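Wedding guest list: deadline for replies and late cancellations

Posted by L. Awasthi, July 11, 2025

Our reception will be held at a hall in Huscombe, and the caterer requires a final number nine days before the event. We have invited 300 guests, and nearly 40 have not replied, although the date printed on the card has passed. My parents consider it impolite to contact them. My partner would prefer to count them as absent. Which course is correct, and are we liable for guests who accept and then do not attend?

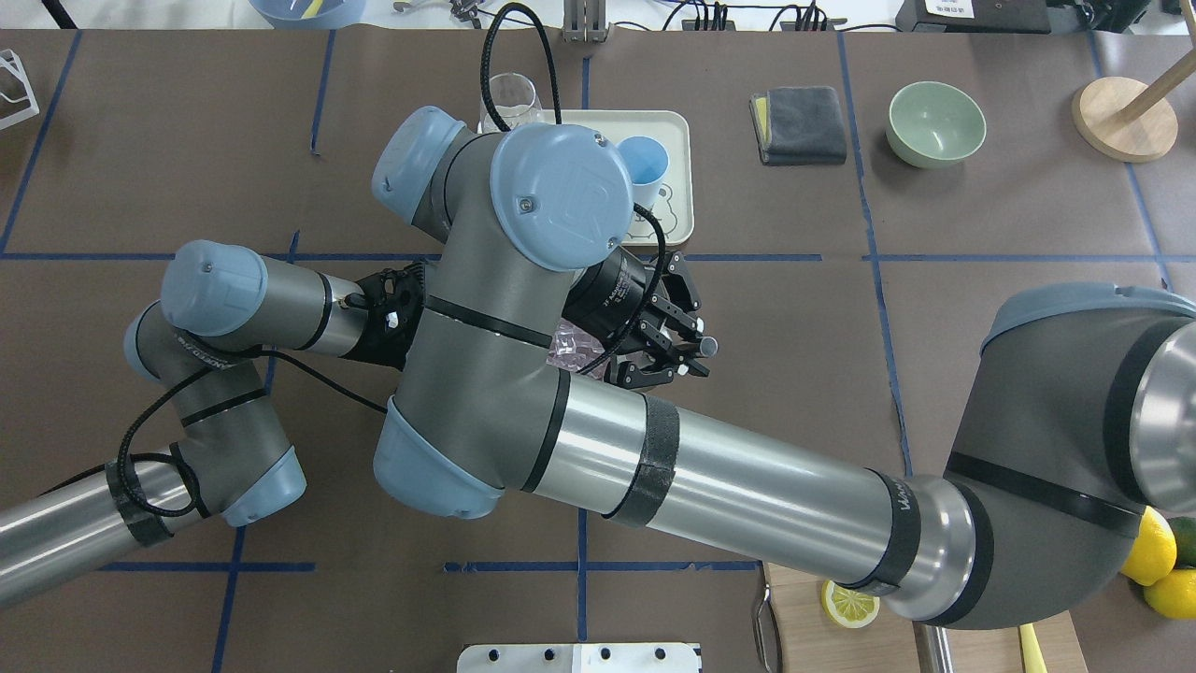

Shirley Carrier

It is entirely proper to contact guests once the reply date has passed. A short telephone call is preferable to a written message, particularly with older relatives. State the date by which you must have an answer, and say that you will otherwise assume they are unable to come. Do not simply strike them from the list. Some will arrive regardless, and there will be no seat for them.

Parents may be asked to call their own side of the family. We did this in May for my daughter's wedding in Lodmont and had every answer within two days.

Abbas Shirazi

I agree with the above on the calls. On the matter of payment, you should consult the catering agreement. Many agreements treat the final number as a minimum, so that meals are charged whether or not the guests attend. Others permit a small reduction up to a stated date - ask for that date in writing.
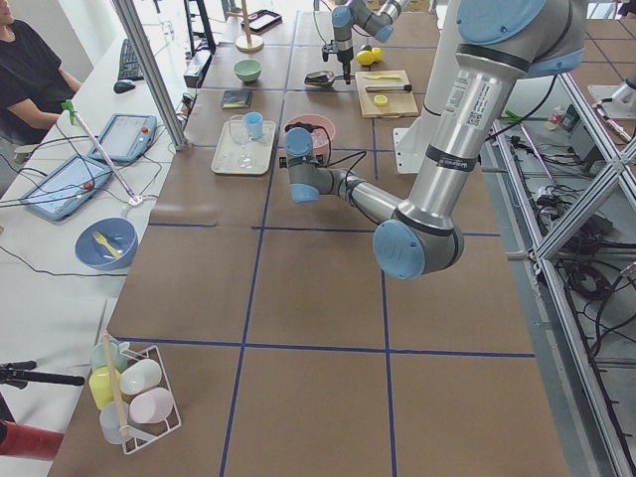

You should also inquire whether the number may be increased after the deadline, as this is often allowed when a reduction is not. If so, submit the confirmed guests only and add the remainder as they reply. The cost of an absent guest should not be passed on to that guest under any circumstances.

Flamton

We just left them off. Two came anyway and the hall found chairs.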